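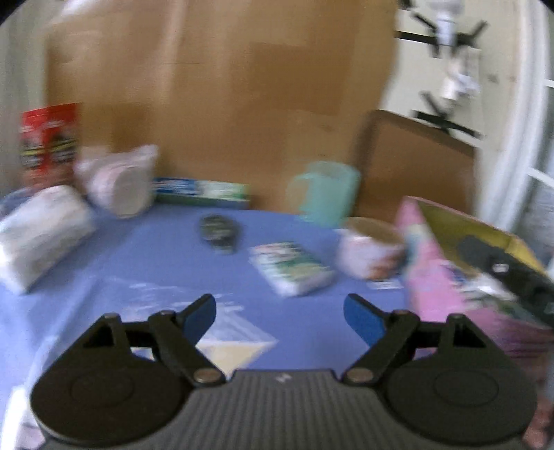
Hand gripper over the practice table, jaws open

trernel_tan
Evening all. We've got our hand gripper out over the blue table at last, and the club is properly pleased with itself! The task for the Brostora round is tidying household things into a box, and we have 22 weeks to get good at it (plenty, I keep telling everyone, while privately fretting). My question is about practice objects. We've gone for a real jumble, packets and a mug and a bit of crinkly plastic. Too much at once?

cloltum_mum
Lovely to see! I'd say yes, a bit much, sorry. Our lot did 2 objects at a time until January and the younger ones were far happier for it. Clear plastic is a horror as well, I'd save that for last.

pivotcap
Going to disagree, kindly. Start messy. We recorded 3,000 grasps on a nice bare table and then the thing went to pieces the minute a wrapper turned up, and we had to start over, which was a very glum evening with a lot of biscuits.

cloltum_mum
Fair, but you've got sixth formers and patience. Mine are eleven!

trernel_tan
Ha, ours are somewhere in between. Perhaps 4 things to begin with, and the mug has to be one of them, they're all very fond of the handle.

pivotcap
Mug's a good choice. Do try it with the handle turned away too, and slow your hands down a touch when you come in over the table. Let us know how you get on.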